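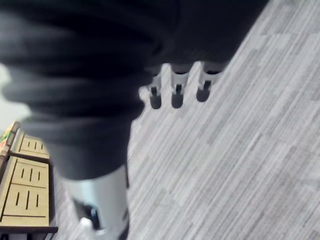 Thread on remounting touring bindings, written up after a season on the Dredero in a 174. Notes are for a tech binding on a wood core. Metal laminates get one mention near the end.

1/ I had the skis mounted on the recommended line in January. By the 22nd day on them I had decided the line was wrong for me. Tips were hooking in wind crust, tails felt long in kick turns. I wanted to go back 15 mm.

2/ Before drilling anything, check that the problem is the mount. I retuned first: detuned the tips, checked base bevel with a true bar, found the right ski slightly edge-high near the shovel. Flattened it. Hooking improved. Kick turns did not, as you would expect.

3/ Next check was boot sole center. The midsole mark on my boots is 3 mm off from half the measured sole length. Lucie MacDonald measured hers (same model, one size down) and got 2 mm. Measure the boot. The molded mark is a starting point.

4/ Hole conflicts. The usual shop rule is 10 mm center to center between an old hole and a new one. Some shops will go to 8 with the old hole properly plugged. Under that, most will decline, and I agree with them.

5/ My toe pattern moved back 15 and cleared everything. The heel did not. One rear heel hole would have landed 6 mm from an existing one. Going back 18 instead cleared it at 9, with that hole plugged, and Brock Caron at the Sutherland shop was fine with that.

6/ Draw all of this on masking tape first. Center line from the ski's width at two points, not from the topsheet graphic. The graphic on my left ski sits 1 mm off the true center.

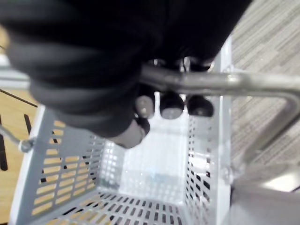
Can the old holes just be filled with epoxy and left?

Epoxy alone will keep water out, but a plug set in glue does a better job of filling the hole and is easier to trim flush. Use a plug of the right diameter, coat the walls of the hole, tap it in, let it cure, cut it level with a sharp chisel.

7/ Drill bit: whatever the ski calls for. It is usually printed on the topsheet or sidewall. Mine says 3.5 x 9. With metal in the layup it is normally 4.1, and then you tap the hole. Use a stepped bit with a fixed stop. Tape on a plain bit slides.

8/ Glue in the new holes. I used a slow epoxy for the toes and ordinary wood glue for the heels, mostly to see if there is any difference at the next removal. Will report.

9/ Torque. The Kedorier instructions give a value, and I used a hand driver with a limiter. Snug, then stop. If a screw keeps turning at the end, the threads in the core are stripped and it needs an insert.

10/ Release check after the glue cured. A remount does not change the spring, but the heel gap has to be set again with your own boot. Mine was out by 1 mm. The gauge that comes with the binding is the only tool you need for that.

11/ Result so far: three tours, the longest with 2,000 m of climbing. Kick turns are easier. Breakable crust is better. On firm snow the ski takes a little longer to come into the turn, and I can feel it on the exit from the Histard couloir. I will keep it.

12/ If you ski mostly lift-served, I would try a demo plate before drilling. Heavier, but you can slide the boot and find your line in an afternoon. I should have done that with the first mount.

13/ Correction to 5: the hole that cleared at 9 mm is on the inside rear, right ski. The left measured 9.5. Drill each ski from its own marks.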